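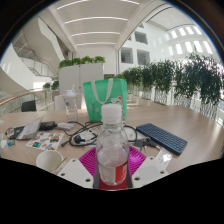
Water bottle on the magenta mat, gripper fingers on either side, atrium table.

14 shares | 6 comments

Hi Annick,

October update on the desk-clearing work at Cetstead, a bit longer than the last one because a lot moved this month and I'd like you to have it before you talk to the board. Grab a coffee!

The short version: we're on track with the recordings, slightly behind on the training hours, and the people side is going better than I feared back in the spring.

So, recordings first. We now have 929 usable pick-ups, all made with the hand-held gripper on real tables with people's real stuff on them (chargers, keys, cups, stickers, the lot). Bottles are the easy part. Cables are still the hard part, and anything sitting in a knot of cables is harder again. Cristóbal has been pushing for messier tables and I've come round to his view, because the evening crew never gets a tidy one. The round mats are staying, by the way. People like having an obvious spot where a drink goes, and it gives us a fixed place to work from.

Now the part you asked about, which is what all this does to the jobs. The evening crew is six people and it will stay six through the end of the grant. That's in writing from Faltodari and I've sent Brayden a copy for your files. What changes is the order of the shift. Right now they spend the first 70 minutes or so picking up cups and bottles across the shared tables before any real cleaning starts. Once the Orner arm is on its cart we want that first round done by machine, with one person walking along with it, and the rest of the crew starting straight on floors and washrooms.

Harpreet runs that crew and she had two worries. One was personal belongings. Nobody wants to be the person who has to explain why a robot moved somebody's laptop, so we've agreed a plain rule: the arm handles cups, bottles and wrappers, and leaves electronics, keys, bags and paper where they are. The other was pay. Walking with the cart means stopping it, restarting it and logging what it got wrong, and she said (quite rightly) that this is different work and ought to be graded differently. Faltodari agreed to a supplement for cart shifts. It's small, and I'd like to see it go up after the trial, but it's there from day one.

Training is where we slipped. The plan was 60 hours across the crew by now and we've done a bit over half. Garnet was out for two weeks and he's the only one signed off to teach the stop procedure. We've started getting Cristóbal signed off too, so we don't get stuck like that again. The Tuesday sessions are full, which is nice. A couple of the day staff have asked to sit in as well, and I said yes.

Money: we're under on travel, mainly because the Cáceres visit became a video call, and over on gripper fingers, which wear out faster than we budgeted for. With your okay I'd like to shift the travel money across to cover it. Brayden has the sheet.

Next month is the cart itself, a first run on the ground floor after closing, and a sit-down with the whole crew before it goes anywhere near the upper levels. You'd be very welcome at either one. Harpreet says come to the sit-down, the food's better.

Talk soon, and shout if anything's unclear!

Comments (2)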